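Wallwood Swim Team Gear Bag, 30 liter

I've sewn these for our summer league kids for a few years now, and this is the version I'm happiest with! It holds a towel (a big one), two pairs of goggles, fins, a cap, dry clothes and whatever snack is getting squashed that day. The bottom is mesh so the wet stuff can drip, and the straps are padded because my own daughter complained until I fixed them.

Colors are navy, Bainbridge green and red. I can stitch a name on the front pocket, up to 15 letters - please double check the spelling before you send it, I've had to pick out a whole "Katelyn" before. 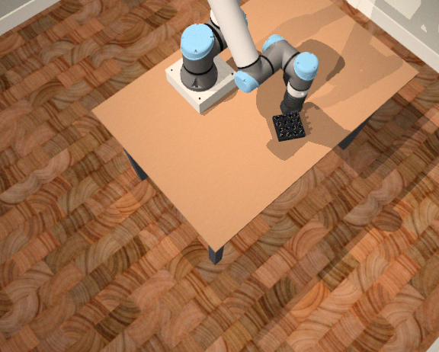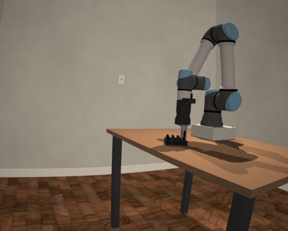
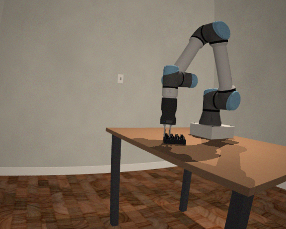
The zipper is the chunky plastic kind, so it doesn't rust from pool water. Rinse the bag in the tub once in a while and hang it up, and please keep it out of the dryer (the mesh shrinks, ask me how I know).

It's 17 inches tall and fits under a folding chair at meets. Price is $30 with the name included. Team orders for Tikcombe and Vatia need to reach me before June if you want them for the first meet - I sew every one myself and I do get backed up!

Rosaura Cáceres
Updated 2021-04-04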